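3. Materiais e procedimento

O estudo comparou o hábito de beber água em dois locais de trabalho, o armazém de Marulanda e o escritório de Virkenley. Participaram 147 pessoas, que durante o mês de março registaram num caderno cada enchimento do seu recipiente. Uma parte recebeu uma garrafa isolada de gargalo metálico; a outra continuou com o copo habitual.
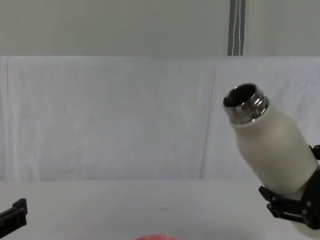

Figura 1. Garrafa isolada de cor clara, sem tampa, com gargalo metálico roscado.

O copo foi enchido sempre até 300 ml, medida que os participantes aprenderam numa sessão curta no início. Para a garrafa pedimos que anotassem só os enchimentos completos – esta regra causou algumas dúvidas, que Arboleda e Tamayo resolveram por telefone. 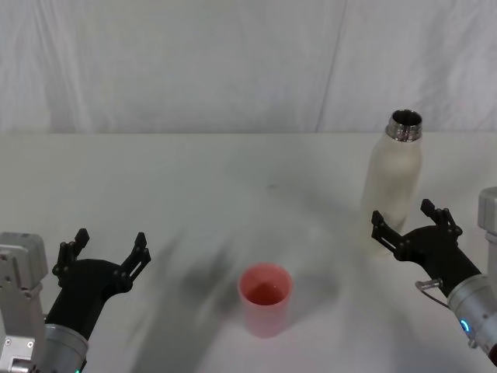 Figura 2. Copo de plástico cor-de-rosa e garrafa branca sobre a mesa.

Os cadernos foram transcritos por 2 pessoas de modo independente. Quando os valores não coincidiam, voltou-se ao original. Os dias de ausência não entraram no cálculo da média, e o consumo fora do local de trabalho também não foi considerado, o que limita a comparação com outros estudos.
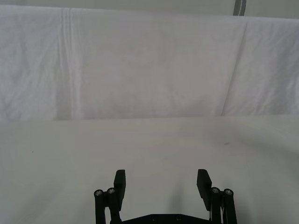 3.1 Análise dos registos

Calculou-se a média diária por pessoa e, depois, por local. A temperatura das salas foi tratada como covariável.

Contacto: Nelly Arboleda, Grupo Pukunow | © Os autores | Voltar ao topo

Comentários

Cledwyn Prosser: O café conta como líquido ou ficou de fora?

Hernán Huamán: Gostava de ver os dados do armazém separados por turno.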